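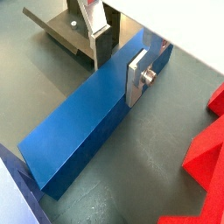 Inicio | Guías | Célula de manipulación | Contacto

Puesta en marcha del puesto de recogida de bloques

Guía para el personal de línea de Stostbridge. Revisión: 11 de octubre de 2020, Sille Bergmann.

Con la célula Prikden, el operario deja de trasladar piezas a mano y pasa a preparar la mesa, validar el agarre y resolver paradas. El turno conserva dos personas por puesto.

1. Preparar la mesa

Coloque el bloque azul largo en diagonal. Mantenga superficie libre entre el bloque y las piezas rojas: un dedo de la pinza baja por ese lado.

2. Validar el agarre

En modo manual, baje la pinza a velocidad reducida (240 mm/min). Los dedos deben quedar uno a cada lado del bloque. Revise la almohadilla negra de la cara interior y el tornillo moleteado de la cara exterior.

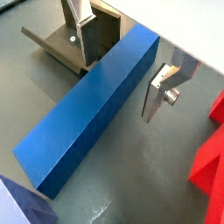 3. Lanzar el ciclo

Pase a automático y confirme en el panel. Cada 400 ciclos el sistema pide una inspección de dedos; la firma el operario, ya no mantenimiento.

4. Atender una parada

Tras 3 intentos fallidos, la célula se detiene. Recoloque la pieza, anote el código y rearme.

Artículos relacionados
- Cambio de dedos en pinzas Mayrhofer
- Registro de paradas en Poneo
- Nuevas funciones del operario desde mayo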